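Taneck Bench Cell - Build and Set-up Guide
Section 4: Bin position, wrist camera and first pick

Revised May 11, 2019, by Heather Tautahi. Replaces the February draft.

Sections 1 to 3 must be complete before starting here. The base is bolted down, the arm has been leveled, and both controllers start without faults. If the Grimley camera bracket has not been fitted yet, go back to 3.6.

4.1 Tools and parts

Hex key set, metric
Steel rule
Grimley wrist bracket with four screws
Wullow clamp pads, one pair
Masking tape and a fine marker

4.2 Fixing the bin position

1. Put the arm in its park pose and press the emergency stop.
2. Set the bin on the bench with one long side parallel to the rail.
3. Leave a gap of 40 mm between the bin and the rail. Measure at both ends.
4. Tape the corners of the bin footprint and mark the tape.
5. Push the bin firmly from each side. If it slides, fit the clamp pads under the rim.

Note: Plastic bins flex when lifted by the rim. Recheck the gap after emptying or refilling.

4.3 Wrist camera

1. Fit the bracket with the cable exit facing away from the fingers.
2. Tighten the four screws in a cross pattern.
3. Open and close the gripper by hand command. The tips must stay inside the camera view over the full stroke.
4. Route the cable along the forearm with enough slack for a full wrist turn in both directions.
5. Set exposure with parts in the bin. Glossy floors throw back a bright patch under the shop lights, and auto exposure will darken the parts to compensate. Lock it manually.

Caution: Never adjust the bracket with the arm powered. Rhys Tuhiwai's notes in the shop binder cover the lockout steps.

4.4 Speed and force limits

1. On the pendant, set the speed slider to 9 percent for all first moves.
2. Set grip force to 35 percent. Raise it only if a part slips during lift.
3. Set the approach height 70 mm above the bin rim.
4. Save the installation file under a new name. Do not overwrite the Stojanović file - it is still used for the old table layout.

4.5 First pick

1. Release the emergency stop and clear the protective stop message, if shown.
2. Jog to approach height over the part. Use a block with flat, parallel sides for the first attempt.
3. Open the gripper and descend straight down in the tool frame.
4. Stop when the fingertips straddle the part. Check that neither tip touches the wall or a neighboring part.
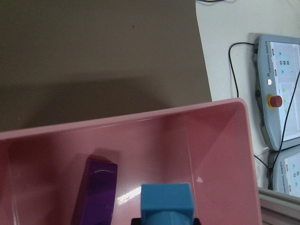
5. Close the gripper and wait for the grip signal.
6. Lift to approach height and hold.
7. Lower the part, open, and return to park.
8. Repeat near each corner of the bin. The sloped walls reduce clearance at the bottom, so record the lowest safe height for each corner separately.

Note: Keep the pendants within reach of the operator and their cables out of the arm's path. Iraklis Psarras has a drawing of a side shelf that suits this bench.

4.6 If the pick fails

Tip contacts wall: rotate the wrist until the fingers close parallel to that wall.
Part tilts on closing: the tool center point is off. Repeat 3.8.
No grip signal: check the stroke setting, then the connector at the tool flange.
Picks drift over a session: check the tape marks first - the bin has usually moved.

Record all final values on the sheet at the back of this guide. Eoin Lenihan or Keegan Tautahi must initial the sheet before the speed limit in 4.4 is raised.

Continue to Section 5, Placing and Release.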